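Suche
Suchbegriff eingeben ... Suchen

Abspülen

Halb sechs. Der Schlüssel noch in der Hand, die Jacke schon auf dem Stuhl. Babar Rizvi hatte 30 Minuten, dann kam Vava.

Vier Jahre. Und jetzt die Küche so.

Er drehte das Wasser auf, drehte es wieder zu. Wo war der Schwamm? Weg. Natürlich. Im Flur klingelte das Telefon, Jolo vermutlich, Jolo rief immer an wenn es nicht ging. Klingeln lassen.

Der Brief lag auf dem Kühlschrank. 2,000 wollte sie zurück, stand da, und darunter nur: wir reden. Kein Gruß. Er hatte ihn 44 mal gelesen, oder öfter. Reden, ja. Aber nicht über schmutzigen Tellern – das wenigstens nicht.

Also Teller. Gläser. Die Tassen vom Sonntag, eine davon ohne Henkel, egal, in den Schrank damit. Hände am Hemd abgetrocknet, falsches Hemd. Noch zehn Minuten. Dann blieb nur der Kram neben dem Becken.
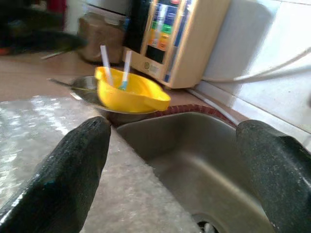
Am Spülbecken: die Stahlschüssel und das Gelbe.

Das Gelbe hatte sie gekauft, damals, zum Teigmachen. Sie hatten nie Teig gemcht. Er nahm es hoch, stellte es wieder hin. Wegräumen? Stehen lassen, damit sie es sieht?

Es klingelte. Diesmal die Tür – zu früh.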